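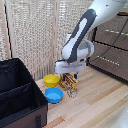 By Murali Kulkarni, Gundbridge Communications
October 15, 2023

GRARKUDPORT — Gundbridge, the home storage company based in Grarkudport, today announced the Tevura Pantry Swap, a program that gives households a fabric storage bin and a short printed guide to sorting snacks, bowls and other small kitchen things that tend to end up on the table.

The program opens with 600 bins, which will be handed out at the Gundbridge store on Pisharody Street. Households in the city can sign up for one bin each at the store counter. There is no charge, and no purchase is needed.

The Tevura bin is a large, open-top bin in black fabric. A fabric divider runs across the inside and splits it into compartments, so boxed snacks can go on one side and bowls on the other. A dark brown panel covers the lower front, and a small fabric loop handle hangs near the bottom of the panel for pulling the bin forward from a shelf.

"People told us they already own plenty of containers with lids," said Radymyr Vasylenko, head of product at Gundbridge. "They wanted one place for the things they take out every day and put back every day. A box of snacks, a couple of plastic bowls, the lunch things. If you have to open a lid and move three other things first, it stays on the table."

Gundbridge surveyed 3137 of its customers in January on how they store food and dishes at home. The most common complaint was snack packages left standing out after they had been opened. Small bowls came second, mostly in homes with children, where the bowls are used several times a day and get stacked wherever there is room.

The printed guide was written with those answers in mind. It asks readers to clear one table or counter at a time and put everything from it into groups before anything goes in the bin. Boxed snacks are stood upright with the front of the package facing out. Shallow bowls are washed, dried and nested, with the ones used most often on top. Anything that needs to stay cold or sealed is left out of the bin completely.

The guide also has a page on what to do when the bin is full. Gundbridge suggests taking out the oldest boxes first and using them up that week. It does not suggest buying a second bin.

"We went back and forth on that page," Vasylenko said. "The sales side would have been happy with a different answer. But the bin holds a good amount, and if it won't close up the mess on one table, a second one probably won't either."

Each household that takes part is asked to bring in one used container in good condition. Plastic bowls, baskets, tins and fabric bins are all accepted. They should be clean and free of cracks or tears. Donated items will be set out on a swap table near the store entrance, where anyone may take what they need. Glass and electrical items cannot be accepted.

Gundbridge ran a smaller version of the swap last year with 27 households, who kept the bin on a kitchen shelf, in a hall closet or on the floor beside the table. Several asked for the handle to be placed lower on the front — the earlier bin had it near the top edge — and the change was made for this version.

A further supply will follow if the first bins are all claimed. The company has set aside material for about 3000 in total, and will post pickup times at the store when the second group is ready. Households that signed up but did not receive a bin in the first group will be served before new names are added.

The Tevura bin will also be sold at the Pisharody Street store after the program ends. Pricing has not been set. Copies of the guide are available at the counter to anyone who asks, including people who do not want a bin.

About Gundbridge

Gundbridge makes and sells storage goods for kitchens, closets and entryways. Its store and workroom are both in Grarkudport.

Press contact: Murali Kulkarni, Gundbridge Communications, Pisharody Street, Grarkudport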